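Fangate Cell Simulation: Gripper Fault Gallery

Grandstead test group, simulation pages
Gallery 4: false grasp reports on small parts

The Fangate cell is a simulated workspace used to check pick routines before they are loaded on hardware at the Fuvthorpe site. In August the nightly batch began to report grasps that had not taken place. The controller closed the fingers, logged a hold, lifted, and carried on to the drop position with nothing between the pads. No alarm was raised. The fault was found only when the final part positions were compared with the log.

A batch is 300 pick attempts with the parts placed at random on the checkerboard mat. In the first batch examined, 222 attempts finished with the part in the right place. Most of the others were marked as good by the controller, and the summary sheet showed a normal night.

The hold signal comes from the Vahidi grasp module, which reads finger gap and motor effort. A hold is declared when effort passes a set limit and the gap stays above a minimum. The part does not have to be seen between the fingers. If the fingertips press on the mat while closing, effort rises early, the fingers stall partly open, and both conditions are met. The module then reports a hold on empty air.

The view in this gallery is from the replay tool. Replays run without the sensor overlay, so finger gap and effort have to be read from the log next to them. 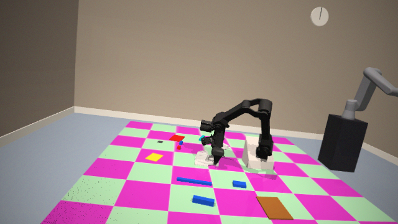
Black arm over the white part, gripper pointing straight down. Blue blocks and flat pads on the mat nearby.

Approach height was the first thing checked. The planner takes the top of the part from the part table and subtracts a fixed depth for the fingers. The white part had been re-exported with its origin at the base, while the table entry still assumed the center. The target was therefore too low by half the height of the part. On tall parts this goes unnoticed. On low parts the fingers reach the mat.

Contact settings made it worse. The mat had been given a stiffer surface in the same release to stop thin parts from sinking into it. With the old, softer mat the fingers would sink slightly and still close fully, and the module would correctly report a miss. Either change alone produced few false holds in later tests.

Safety note. The same grasp module is used on the hardware cell. A false hold there means the arm travels at carry speed over the work area in a state where the operator display shows a part in the gripper. It also means a dropped part can go unreported. Carry moves at Fuvthorpe were limited to reduced speed until the module was changed, and the limit stays in place for any part whose table entry has not been checked.

Changes made:

Part table origins are now read from the part file. Manual entries are refused.

The grasp module makes 2 checks before a hold is logged: one at finger close, and one after a short lift clear of the mat.

Any contact between fingertip and mat before close now stops the attempt and writes a fault code.

The batch summary compares logged holds with final part positions and fails the night if they differ.

Still open: thin bars picked across their long side sometimes rotate during the lift and pass the second check while held by one end. These are logged as holds, which is correct, but the drop position is off. A separate gallery will be added when the replays have been sorted.

Replay files are kept on the Grandstead server under the Fangate folder. Older replays need the previous version of the viewer.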